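Chapter 7
Putting Parcels Away

Textbooks on small-parcel handling like to begin with a diagram. Boxes are drawn as clean cubes, shelves fill from left to right, and every label faces the aisle. Students learn the diagram, pass the test, and then meet their first real shelf. This chapter starts with the shelf.

Consider what a worker is asked to place. Cardboard arrives torn, dented, and taped over more than once. A label may be half covered by the tape meant to protect it. Any rule that assumes square corners should be treated with suspicion.
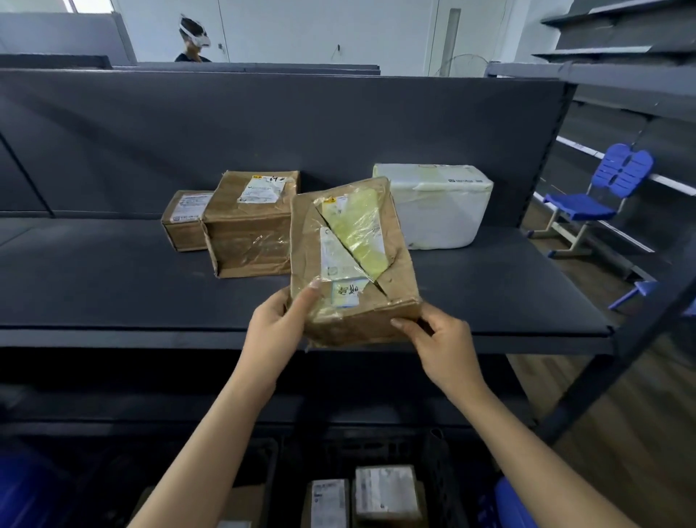

Figure 7.1 A worn carton held over a metal shelf. Note the torn top flap and the partly covered label.

The Varkley method, still taught in many courses, claims that sorting by size before shelving saves up to 18 percent of handling time. Perhaps it does, in a room where nothing is urgent. When Ralov tried it at the Drultthorpe depot, with 40 parcels to a batch, most of the gain went into the sorting itself. We will look at those figures in Section 7.3, and at what they leave out.

Stacking deserves the same doubt. A box set at an angle on top of another takes up less shelf, and it may hold. It may also hide the label underneath — and a parcel that can't be read has to be picked up again.

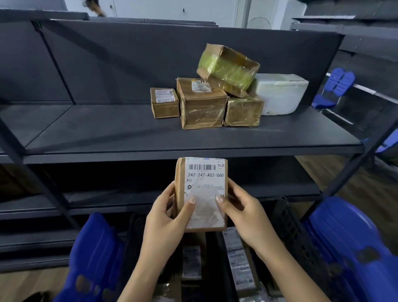
Shelf codes are supposed to settle all this. A code printed in bold tells the worker which place a parcel belongs in, and in theory the rest is walking. In practice a code says nothing about whether there is room, or what is already leaning on what. Keep that gap in mind as you read Section 7.1, which covers codes and how they are assigned.

Before you go on, write down how you would shelve 27 mixed parcels on one deck. You will be asked to change your answer later.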